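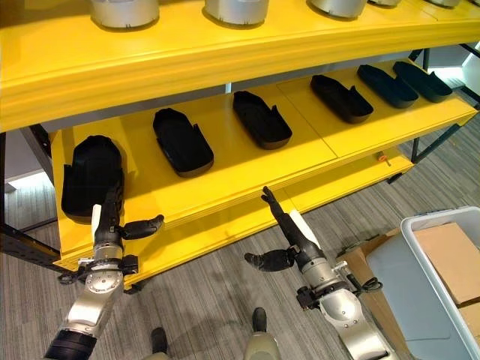
Field Notes > Galleries > Can It Do Chores Yet?

Shelf duty at Ballport

I've been asking the same question for 4 years now: when does a machine take over the boring stuff at home and in the shop? So off I went to Ballport to see how the Fleltura project is coming along, and I came back with a few pictures and way too many opinions. Short version: we're closer than I thought, and I'm still folding my own laundry!

The robot at the top has two hands and two feet and a shelf full of black foot-shaped trays to deal with. Its left hand is right up against the nearest one. I love this kind of job as a test (anyone who has worked a stockroom knows it well), because straightening a shelf sounds like nothing until you try to write down how you do it.

Clothes next, and this is the one I really care about. A tray keeps its shape when you grab it. A sweater doesn't, and every time you pick one up it's a brand new lump with the sleeves somewhere else. My friends at Huỳnh, the little alterations shop near me, can sort a pile of 40 pieces while chatting with a customer, and I don't think they look down once. 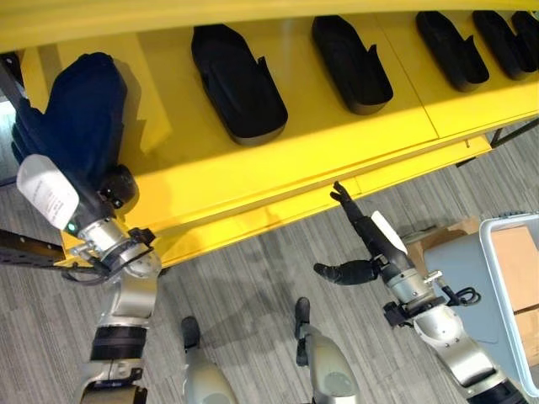
Dark blue garment in the left gripper, right hand open.

If you asked me to score it, I'd give shelves a solid maybe and clothes a not yet. The trouble is all the in-between bits: finding a corner, noticing that something has slid, knowing when to let go. I'd happily wait up to 30 minutes for a machine to put away one basket, as long as I could be in another room with a coffee and not hear about it.

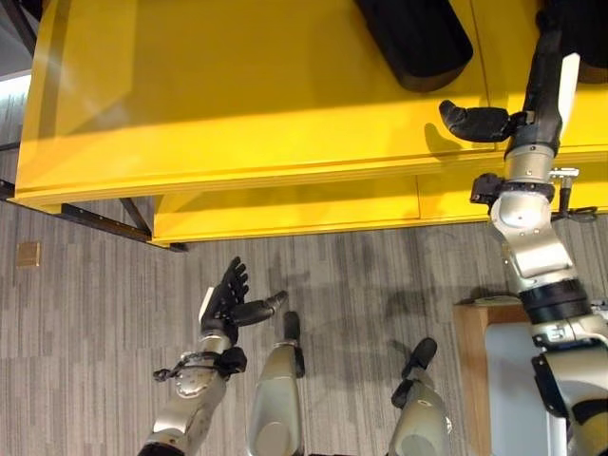

And I'd want it to cope with my place too, where the closet door sticks and the hallway always has shoes in it. A shop at least has the same shelves in the same spot every morning, so my money is on stores getting useful help first. I'm hoping to visit Wudau in January for another gallery, with dishes this time if I get my way!

Back to top | Contact | © Field Notes, all photos and text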